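Service the cable before the joint

Most maintenance plans for small two-arm cells are copied from the plans for large single-arm ones. They begin with the joints, move on to the controller, and leave cables, mounting plates and fingertips to a line at the end marked "general inspection". I think the order is wrong, and that on a bench-sized cell it wastes most of the service time on the parts least likely to need it.

My evidence is narrow. It comes from one cell, which we call Jurner, at the Pundholm workshop. Jurner has two arms mounted on a common aluminium rail, facing a wooden worktop inside a three-sided enclosure. The usual work is handling lidded boxes: separating a stack, moving one box, restoring the stack. The loads are low and the speeds are modest. In the period covered by our log the cell completed 3421 cycles. Not one stoppage in that log was traced to a joint. They were traced to connectors, to a plate that had shifted on the rail, and to finger tips that no longer closed evenly.
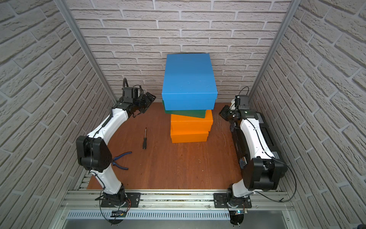
Automation and maintenance

The cables on an arm of this size run along the outside of the links and are held at intervals. At the wrist they have to leave the link and form a loop, so that the wrist can turn without pulling on the camera or the gripper connector. The length of that loop is a setting, in the same sense that a joint limit is a setting, and it should be written down. If it is too short, the connector carries the load at the end of travel. If it is too long, the loop catches on whatever is being handled, or on the other arm when both grippers work close together.

Few workshops record it. When Tshepo Zulu replaced the wrist cable on our left arm in February, there was no figure to work to. He set the new loop by eye, ran the wrist to both limits, and found it tight at one of them. The second attempt was correct. The whole job took 40 minutes, and more than half of that was spent finding a length that the previous fitter must also have found and did not write down. The length is now on the service sheet, with the position of each tie measured from the elbow housing.

The mounting plates deserve the same treatment. On a slotted rail, the plate can be put anywhere, which is convenient during set-up and a liability afterwards. A shift of 2 mm at the base is not visible to a person standing in front of the cell. It is quite sufficient to put a fingertip on the face of a box when it should be at the seam. The remedy is a scribed line on the rail at both edges of each plate, and a torque check on the bolts at every service. Scribing takes a few minutes and requires no software.

Ming-te Ko has argued against this, and his argument should be set out fairly. His view is that a mechanical reference is redundant once the cell has wrist cameras, because the software can measure the error and correct for it. He would sooner spend the time on better calibration. I accept that the correction works. My objection is that it works silently. A plate that creeps a little each week will be corrected a little each week, until the bolt is loose enough for the arm to rock under load, at which point the correction is chasing a moving base. A scribed line shows the creep on the first Monday it occurs.

Calibration also says nothing about the pair. Each arm can be accurate to its own base while the two disagree with one another, and the disagreement only matters when both work on the same object. For that reason I would end every service with a two-arm task on real boxes, and I would not accept a calibration report in its place. The boxes should be of different sizes and should be stacked slightly out of line, as they are in ordinary use. A perfectly squared stack hides sideways errors.
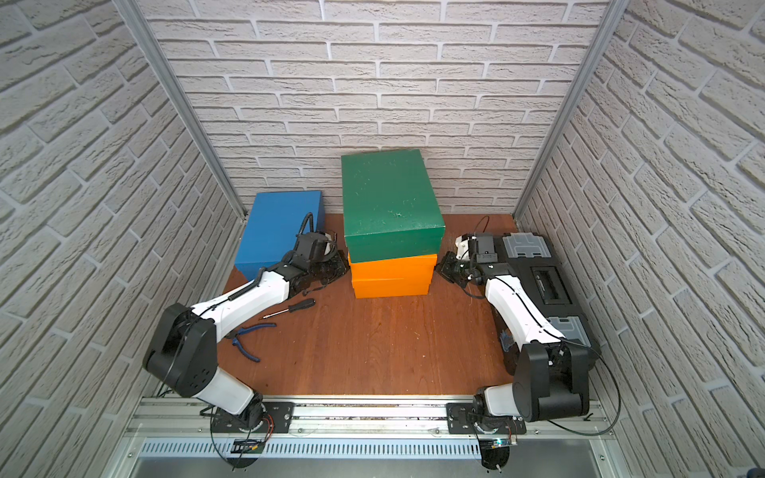 Jurner with the blue box standing beside the stack: left gripper towards the gap, right gripper towards the upper orange box.

What the task should exercise is the narrow approach. An arm reaching for an isolated box on an open table will tolerate a good deal of error. An arm putting its gripper towards a gap between two boxes will not. Irena Grabowska's acceptance sheet for Jurner now has three lines under this heading: approach the gap from the left, approach the stack from the right, and hold both positions together while someone watches the wrist cables. The third line has found more faults than the other two.

The fingertips come next. They are cheap, they wear, and they are rarely inspected at the position where they do their work. Closing the gripper in free air and looking at it from the front proves very little. The tips should be closed and brought up to a seam, and the operator should look at where each one sits. If one tip leads the other, the leading tip will touch first and push the box before the grip is made. The wrist camera is the correct instrument for this, as it sees the tips and the seam together at short range. The same view will show chips in the paint of the boxes and dust on the worktop, and both are worth a note, as marks on a box near the grip line are a cheap record of past contact.
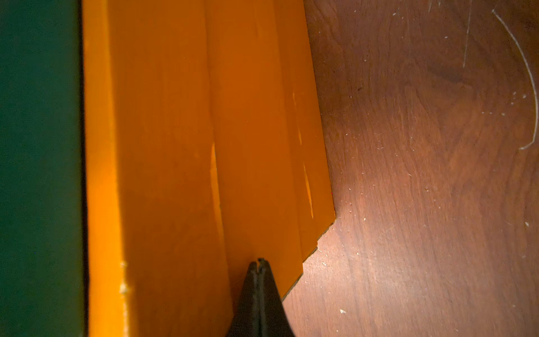
The matter of intervals

Suppliers prefer a single interval for the whole machine. Kongkaew, who provided our service template, set it at 333 hours for everything. A single figure is easy to schedule and easy to audit, and I understand why it is chosen. It also means that a finger tip, which may need attention after a week of stack work, waits for the same date as a joint that may need nothing for years.

We have kept the interval for the joints and controller and taken everything outside the links off it. Cables, ties, plates and tips are checked at the start of the working week, with the arms powered down for the bolts and powered up for the tips. Oi-ling Cheung wrote the sheet, which fits on one side of paper. The Horko cell on the next bench was moved to the same arrangement later and has too few hours to be useful as a comparison.

The case against is that weekly checks are forgotten, and that a forgotten check is worse than a long interval properly kept. Cosmin Lazăr raised this when the sheet was introduced, and he was right that it would be missed at times. The log has gaps. I would still take a weekly inspection with gaps over a full service that opens the sound parts and glances at the rest.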